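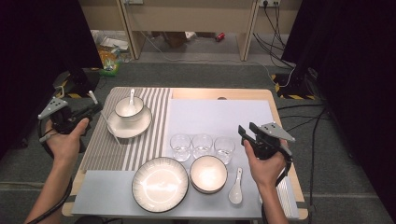
Bošković replied to the last batch of posts asking why the course project uses handheld grippers at all, when the students could just drive the arm with a joystick and log that.

Fair question, so this thread covers it. Short version: joystick data from beginners is slow and full of pauses. With a gripper in each hand, a student moves at close to normal speed and the jaw geometry still limits what they can pick up.

Setup for anyone who missed September: this is the manipulation project in the second-year automation course at Honell. Task is table setting. Output is a set of demonstrations, a trained policy and a report. The report is worth more than the policy, and people keep forgetting that.

Table setting was chosen over block stacking for one reason. Blocks forgive a bad grasp angle. A ceramic soup spoon does not. The handle is narrow, the bowl end is heavy, and if you close off-center it rotates in the jaws.

Current count is 462 accepted demonstrations out of 1,892 recorded. Yes, that is a low yield. No, we are not loosening the criteria.

Rejection reasons, most common first: tracking lost on one gripper, wrong start layout, demonstrator used a finger to nudge something, object left outside its target zone. The finger nudge is the one the students argue about. It goes out every time. The arm has no finger to nudge with.

1,161 of the rejects came from the first recording block, before the group wrote a layout checklist. The checklist is one page. It should have existed on day one, and the report has to say so.

On tracking loss: it happens mostly when one gripper passes under the other. Plarport (our logging tool, written by last year's group) interpolates short gaps. Any gap longer than the limit kills the episode. Do not edit the limit in the config to rescue a take. I can see the commit history.

Clear glass is its own chapter. Depth on a transparent tumbler is close to useless, so the policy gets color images and gripper pose only. Students who want to add depth back in are welcome to, as an ablation, after the baseline runs.

Stacked bowls next. Pulling the top bowl off a nested stack needs a grasp on the rim with one jaw inside and one outside. Go too deep and the second bowl comes along. Most groups find this out during their first replay on the arm.
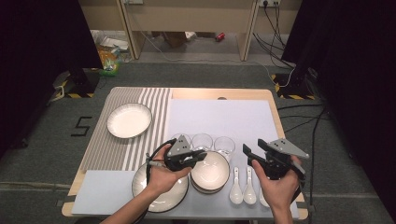

Two grippers, three soup spoons, stacked bowls. Project table, Honell.

Spoon procedure as it stands now: approach from above, jaws across the handle, close, lift straight up, then rotate. Rotating before the lift scrapes the board and shifts the neighboring spoon. That counts as a layout change and ends the episode.

Left/right assignment came up again at the review on Wednesday, March 14, 2018. Decision: either hand may take any object, but a handover between grippers must happen above the table, never outside it. Write down which hand started. The handover takes are the ones we are shortest on.

Someone asked about wrist fatigue. It is real. The grippers are front-heavy, and the cable pulls a little on the forearm. Swap demonstrators after each set. Quality drops before the person notices it, and you can see it in the jerk plots.

Calibration: do it at the start of a session and again whenever a stand gets bumped. The hazard tape on the bases is there so that you don't bump them. If you do, stop, recalibrate, and mark the last good episode number in the sheet.

Replay on the arm is booked through Budard, same form as before. Up to 2 hours per group per week. Come with the episode IDs picked out. Scrolling through the log while the arm sits idle uses your slot.

Grading, because I get this by email weekly: task success on the arm is a small part. Larger parts are the data audit, the error analysis and whether another group can rerun your pipeline from your README without asking you anything.

A failed policy with a clear failure table has passed before. A working policy with no audit has not.

Back to Bošković's point, though. There is a case for a small joystick set as a comparison, same task, same layouts. One group has volunteered. If the pause filtering works out I'll post their numbers here.

Checklist v3 is in the course folder. Delete your local copies of v2, the bowl spacing on it is wrong.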